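Folding by Gripper: What Changes for the Sorting Team

Management at Grendelero has told the garment care team that the Cludik folding line will take over "the dull part" of the job from August. I have read the 19-page plan twice and I'm still not sure which part that is. Before the machines can fold anything, people have to show them how, and so far that means 32 of us trading our tables for a pair of hand-held grippers and doing by pinch and trigger what our fingers did faster.

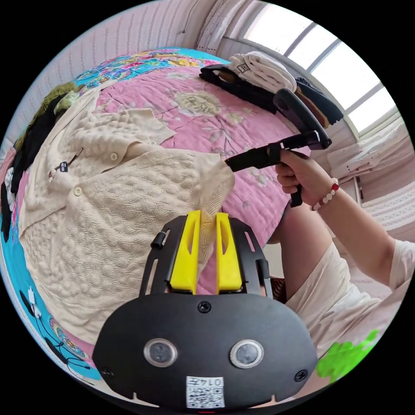 GRENDELERO, April 12, 2019. Try taking a knit cardigan by the cuff with two yellow blocks. The sleeve bunches up, the rest stays flat on the bedspread, and you still have a collar and buttons to get straight. The white clothes go into a neat stack easily enough. Cable knit is another matter.

Moataz Mahrous, who runs the project, says 3,111 folds have been recorded and that no jobs will go. I asked for that second part in writing. What came back was a paragraph about "new roles," with no pay grade attached.

My wrist is sore after 20 minutes on the trigger, and I've heard the same from others on the early shift. Breaks are still set by the old table schedule. Questions for Mahrous can be left at the front desk until the end of the month.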